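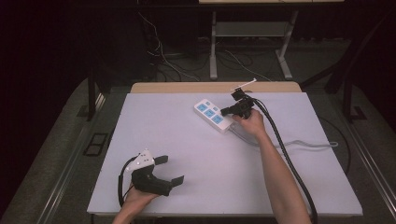 Plug is really hard to get in and out of my new power strip - normal or should I send it back?

Posted by Nivaldo Honorato, November 19, 2020

Hi all, hoping somebody here has dealt with this before. I bought a small white Zikum power strip for the table in my spare room (which is also my office now, like everybody's). It has three sockets in a row with blue faces and a blue switch at one end, and it looks really nice on a white table, I'll admit that's half of why I picked it. The cord is thin and white too so it doesn't jump out at you.

My problem is the plugs. The black plug from my monitor needs a serious shove to go in, and getting it out again is worse. The strip weighs next to nothing so it slides all over the table when I pull, and I end up holding it down with my other hand and wiggling the plug from side to side, which I have a feeling I'm not supposed to do. The lamp plug is a bit better but still stiff. My old strip was so loose that things practically fell out of it, so maybe I've just forgotten what a new one feels like?

Also, where do you all keep yours? Mine is lying on top of the table right now, sort of at an angle, because the floor is carpet and there's already a tangle of cables down there under the shelf that I don't want to add to. My wife would like it off the table. I plug and unplug the laptop probably 6 times a day so I don't want to be crawling around on my knees for it.

Thanks in advance!

Tullio Santoro

Stiff is pretty normal on a new one. A lot of strips have little shutters inside the holes, so you're pushing those open as well as pushing into the metal contacts, and the shutters only move if both pins go in at the same time. If you come in at even a slight angle, one side catches and it feels like the thing is blocked. Line the plug up flat, hold the strip steady with your other hand and push straight down. I had a Velero that I swore was defective and after a couple of weeks of use it was fine.

For taking it out, turn the switch off first, hold the body of the plug (never the cord!) and pull straight up. I know the wiggle is tempting - I did it for years - but it spreads the contacts, and that's probably how your old strip ended up so loose. By the way, if you still have that old one plugged in somewhere, get rid of it. Loose contacts get hot.

When I'd return it: if a plug won't go in all the way and you can still see bare metal, if one socket is way tighter than the other two with the same plug, or if you smell anything or the face of it feels hot after an hour. Try the monitor plug in all three and see. Don't spray anything in there, no oil, no silicone, nothing. And no sanding the pins down, somebody on here suggested that once and I about fell off my chair.

As for where to put it, I'd leave it up top but fasten it. I used mounting tape on the underside and stuck mine along the back edge, and once it quits sliding you've got both hands free and the whole stiffness thing bothers you a lot less. Wipe the table with rubbing alcohol first and let it dry or the tape lets go. If your wife really hates it, the underside of the table near the front works too, you just reach under. Make sure the cord has some slack so it isn't pulling when somebody walks by the side of the table.

villa_56

just buy a better one. mine was cheap and has been great, never had a problem with it

Lultero

Agree with Tullio on most of that. One more thing though, for the laptop. Since you're plugging and unplugging it that often, why not leave the charger in the strip all the time and only unplug at the laptop end? That's what I do. I run the charger cord up over the back of the table with one of those stick-on clips so it doesn't drop down behind when I take the laptop away, and then the strip hardly ever gets touched.

And check the rating on the back before you add much to it. A monitor, a lamp and a laptop are nothing, but I once plugged a 900 watt heater into a thin-corded strip in my office and the cord got warm enough that I noticed it with my foot. Heaters go straight in the wall now.

Nivaldo Honorato

Thanks everybody! Tried the monitor plug in all three and it's equally stiff in each one, and it does go all the way down if I come at it straight, so I guess I'm keeping it. Going to get the tape. Tullio, do you remember if yours took the finish off when you moved it? The table's pretty new and I'd hate to wreck the top.

Tullio Santoro

Mine came off clean with a hair dryer and some dental floss, but that was on a painted desk. Try a small piece underneath first.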